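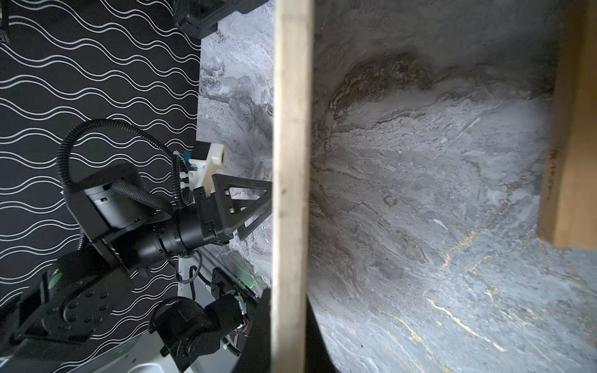 A stick for the hallway

Dec 5, 2018

In my last post I promised to write about the curtain for the hallway closet, and two readers have already asked me where it is. The curtain is still in its bag. I have been busy with the stick which should carry it, and I did not expect that one stick could take so many evenings.

For those who are new here: our closet has no door. It had a door when we moved in, but it opened against the bathroom door, and one of the two always lost some paint. We took it off in the first month. Since then every visitor can see our vacuum cleaner, our winter boots and the box with cables that my husband does not allow me to throw away. I wanted a simple curtain, and for the curtain I wanted a wooden rod, not the white metal one with springs. We had the spring kind before in the kitchen and it fell down at night, with a sound like an accident.

The stick I already had. It stood for years on the balcony behind the flower pots. First it held a tomato plant, then a climbing bean, and after the bean it held nothing and only stayed there because it was long and I didn't know where else to put such a long thing. Being outside has made the wood pale, a light beige, with faint grey streaks and small dark specks. My friend Anqi Liang told me I could buy a new one for very little money and be finished the same afternoon. She is right about that. But I like this color, and I don't know a way to buy it.

So in November I brought the stick inside and gave it a wipe with a damp cloth. Then I left it standing in the corner of the bedroom for 11 days. I had read on a forum that wood from outside must get used to the indoor air before you work on it. Maybe one week is enough. I was also traveling for my work during this time, so the stick had no choice.

When I came back, I looked for a place to look at it properly. The best place in our home is the grey marble in front of the black wave pattern. The stone is full of white and silver and dark veins, like a cloudy sky, and behind it is the black with the white wavy lines, always two and two together. My husband says there is too much movement in that corner and it makes him a little seasick before breakfast. I have to admit that he has a point. But a pale stick is very easy to see against the black, every grey streak of it, and if you turn it slowly you find all the places which need work. On our brown kitchen table I had looked at the same stick for half an hour and found nothing.

One thing about marble and wood: put something soft between them if you plan to rub. Small grains come off the sandpaper and they can scratch the stone. I used an old pillowcase folded twice.

The sanding. I wanted to keep the weathered look, and here I made my first mistake, luckily only at the end where the curtain ring will cover it. I started with a coarse paper, because the package said it was for old wood. After a few strokes there was a yellow patch, fresh like bread, and the nice grey was gone. So please don't do that. Take the finest paper you have, don't press, and go only in the direction of the grain. I did it in the evening with the radio on, always from the middle toward one end and then from the middle toward the other. The small dark specks stayed. I was afraid they could be mold, so I asked Rodel Padilla, who repaired our window frames last year. He answered with only one line -- "If it does not smell and does not wipe off, leave it" -- and I have left it.

How do you know when to stop? My mother used to test a wooden spoon with an old nylon stocking. She pulled the stocking over the spoon, and if it caught somewhere, she sanded there again. I tried the same with the stick and it works very well. It caught in 12 places the first time. I marked them with a soft pencil, and the last one was so small that I couldn't feel it with my finger at all.

After this came the question of oil or no oil, and I can tell you that people on the internet have strong feelings about it. Hanyu Lü, who has commented on this blog from the beginning, wrote to me that oil will make the wood darker and that the grey becomes brown. I tried one drop on the end with the yellow patch. It went dark at once, like a wet stone. It's a beautiful color too, but it isn't the one I wanted. For a curtain rod in a dry hallway I decided that no oil is needed. I rubbed it with a very small amount of clear wax from Grisora, which I had left from the picture frames, and then with a dry wool sock. The wax changed the color almost not at all, and the rings slide much better.

About the rings. I bought the wooden ones from Yin, the little store next to the post office, and they were too narrow. I was sure I had measured. I had measured the thin end! A stick that is not made by a machine for curtain rods can be thicker in one place than in another, so please measure it in several places and write down the biggest number. The lady in the store changed them for me without the receipt, which was very kind. Now I have the larger size in black metal. They look good with the pale wood, better than the wooden ones did.

What is still missing are the two brackets. I want simple hooks, open on the top, so I can lift the whole stick down when I wash the curtain. The wall on the left side is hard concrete and the wall on the right side is something hollow that sounds like a drum, so I need two different kinds of screws. Tianyou Xiao from upstairs has the same closet and the same two walls. He has offered to lend me his drill and also his opinion, and I have said yes to the drill.

The curtain itself is linen, dark green, and it still has to be shortened. I will cut it only when the stick is hanging, because our floor isn't level and I don't trust any number I measure from it. Anqi thinks it should end a little above the floor so that it doesn't collect dust. I'd like it to touch. We'll see who wins.

If somebody has experience with hooks in a hollow wall, please leave a comment, and tell me also how heavy your curtain is. Mine is heavier than it looks in the bag.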